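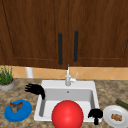 Staff kitchen, Jullusum building, May
Checked by: Evelien Verhoeven

1. Fire blanket: present. Tag says inspected, with no initials. I wouldn't count that.
2. Extinguisher: Segers sticker in date. Gauge in green.
3. Fire door: "repaired" according to Ivum. Still sticks. FAIL.
4. Kettle and toaster: PAT labels 92 and 201 match the list. Toaster cable looks tired to me all the same.
5. Descaler (Puvex): data sheet missing again. I was told it's "on the system". Show me.

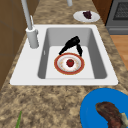

Item 6, sink and tap.

6. Tap: flushing log filled in for 4 weeks in one pen and one hand. Not accepted.

Recheck items 1, 3, 5 and 6.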